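The Forty-Dollar Sweater That Lasts Forever, Supposedly

Every fall the same promise comes around. Buy one good knit, pay more for it, and you will never need another. Moya says so on its hang tags. Soster says so in its window, in letters as tall as a child. I have owned sweaters from both, and I would like to see the math.

Start with the word "lifetime." Soster's guarantee runs to five printed pages, and most of them cover what is left out: elbows, cuffs, moths, washing machines, and "ordinary friction." A sweater that has to be kept away from friction is a sweater you can't wear under a coat.

Then there is the price. A plain crewneck at Flokimside now costs $206. The discount version across the street is $40. The expensive one feels nicer in the store, I'll give it that. But a soft hand often comes from short, loosely spun fibers, and those are the ones that pill.

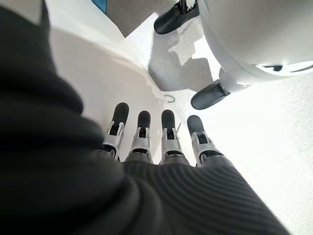

Ribbing at the cuff, in black.

Cuffs are where I would look first. Stretch the rib and let go. If it stays open in the store, no guarantee is going to close it at home. Turn the sleeve inside out and check the seam too, and ignore the little card about heritage.

Irkby, to its credit, offers repairs. The shop says a mended cuff will hold for up to 2 years, a modest claim and the only one in this business I am inclined to believe. The wait, when I called on a Thursday, was until August.

I mended mine at the kitchen table with the wrong color yarn. It is still holding.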